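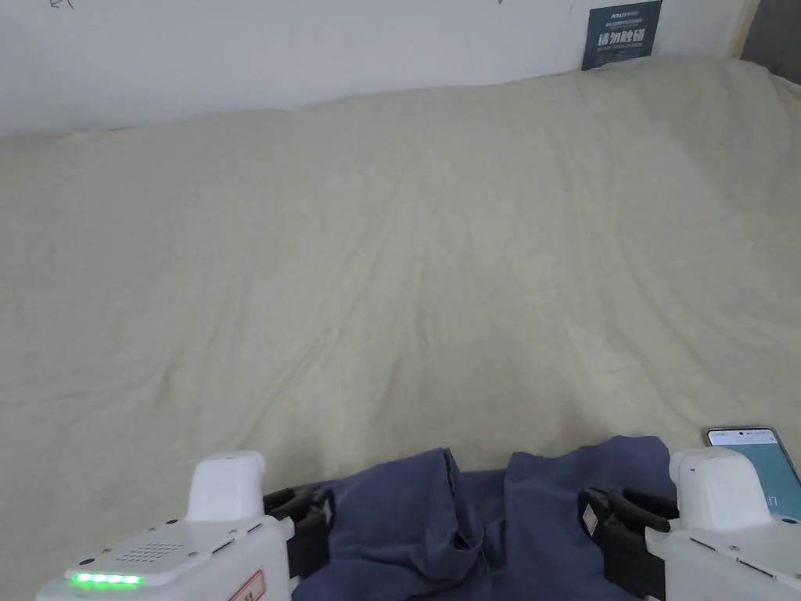
Posted by the Nudeck docs crew, last updated 8 September 2026

Nudeck handheld gripper kit: README for the trial set

Quick notes for anyone who has the kit on loan or is thinking of buying. Will tidy up later.

WHAT YOU GET

Two handheld grippers, left and right. Charger, two leads, hard case. Trial set of recordings on the drive (folder is called juvia_beds). Licence file is in the root folder, read it before you share anything.

WHAT'S IN THE SET

2,331 clips. Clothes handling on beds, both hands working. Mostly shirts and trousers, some towels. 42 clips held back for testing, don't train on those. Each clip has video, finger opening for both sides and a short text label.

Labels are plain words: grab, stretch, lay flat, fold, let go. Spelling is a bit all over the place in the early ones. "Strech" turns up a lot. Fix is comming.

GETTING STARTED

Charge both sides. Switch on left first, then right. Wait for the green lights on the front before you pick anything up. Close the fingers fully once, open them fully once, then start recording.

Keep the diamond markers on the fingers clean. Lint gets on them fast with dark fabric. Dry cloth only, no spray.

Hold fabric near the ends and pull it out sideways. Light tension. If the middle bunches up, lay it down and re-grip. Leave the bad grab in the clip, we want those too, just label it.

KNOWN ISSUES

- Navy and black garments on pale sheets: colour balance drifts, sheet goes yellowish. Aoun viewer has a toggle for it.
- Black fingers on dark cloth are hard to tell apart in low light. Turn a lamp on.
- Phones on the bed with the screen lit. Fine, but the masks sometimes grab the screen as fabric. 5 clips flagged so far.
- Signs and writing on walls are not blurred in this release. Blurred copy planned for November.
- Right side drops its link if the left is switched off mid clip. Restart both.

WHAT WE THINK OF IT SO FAR

Good for: flat work, folding, anything you can do with a two-finger pinch. Thin cotton is easy. Setup is quick once you've done it a few times.

Not so good for: buttons, zips, socks. Wrists get tired on long runs, take a break every 8 clips. The Zorkerano grips we tried before were lighter but slipped on anything silky. We'd still pick these.

Price is for the pair. No single units. Spare finger pads are extra and worth having, they wear at the tips.

CHANGES

Trial 2: new labels for trousers, fixed left/right swap in the finger data, removed duplicate towel clips.
Trial 1: first one out the door. Don't use.

Bugs go in the tracker, put the clip number in the title please. Returns: case, both grippers, both leads, charger. Wipe the drive frist.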